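2022-04-28

Visit from Hidum, demo of the hand-held gripper

Present: Hanane, Babak, me (Till) for us. Shirin Tehrani and Mehrangiz Shokri from Hidum, plus two of their students who mostly watched and took notes. They got here before ten, which was earlier than I had planned for, so Hanane did the coffee and the safety sheet while I finished clearing the demo table.

Before the demo

Lights on the window side off, left bank on. Last time we had both banks on and the table washed out in the video. Blinds down.

Checked the finger screws on the hand-held. One on the left side was a quarter turn loose. Tightened it and put a dab of threadlocker on it, so that one needs a heat gun if anybody wants to swap fingers. Babak has marked it in the tool log.

Storage had 20 GB free when I looked, which was not enough for a morning of recording. Moved the Vosden sessions to the big drive. They are in the old folder structure still. I did not rename anything.

Talk

Hanane did the introduction, nine slides. She cut the history part and went straight to how we record with the hand-held and then train on it. Good decision, the Hidum people know the history. Shirin asked how many recordings we have for the cup task. It is 241 as of this morning, counting the ones Babak has checked and not the ones still in the queue. She thought that was low for a task with free placement. I agree with her. We talked a while about whether more cups or more positions would help first. Her view is positions. Babak thinks cups. We have no data either way.

Mehrangiz wanted to know why we stay with the stiff printed fingers and don't go to something soft. I said price and that we can print a new pair overnight. She has had trouble with glazed surfaces slipping in stiff fingers and asked whether we add pads. We tried rubber tape in November and it peeled at the corners after a few days. She is going to send me the name of the foam they use at their place.

Demo

Everyone had a turn with the hand-held. I went first to show the motion, then Shirin, then Mehrangiz, then the students. Start position for all of them: fingers open, low over the near part of the table, cup well out toward the far edge. Then forward in a straight line, close, lift, set down, back off.

Things I noticed while they were doing it:

- New people come in too fast over the last stretch and bump the cup. Both students did it. Mehrangiz did it once and then slowed down without being told.

- Shirin holds the handle further back than we do. Her wrist stays flatter and the fingers arrive level. I want to look at her recordings next to mine before I say it is better.

- The yellowish ceramic cup with the soft corners is harder than the straight glass. The front is bumpy and the sides draw in a little toward the bottom, so the fingers want to ride up. Gripping just under the rim worked most often. Keep it in the set. 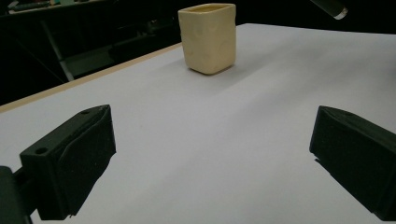 - The cable gets in the way on the far reach. Two people asked about it. A longer cable is the simple fix and I should have done it before the visit.

Robot arm afterward

Ran the current policy on the arm, same cup task. It worked on the first try and failed on the second, where it stopped short and closed on air. Third try good. I told them the second one is typical for us when the cup is near the back of the table. Mehrangiz asked for the failure recording, which I will send along with the good ones.

Lunch was at the Nzioka place down the street. Some talk about sharing the Dukent cups so both labs have identical objects. Shirin will ask on her side who can sign for it.

To do

Till: send the three arm recordings to Mehrangiz. Order longer cable.
Babak: check the visitor recordings and tag them as visitors, keep them out of the training set for now.
Hanane: write to Shirin about the cups, find out what shipping costs.
Open: the lights. Left bank alone gives a soft shadow on the right of the cup and I would like to keep it that way for every session, but the other group needs the full lights on for their bench in the afternoons. Ask them.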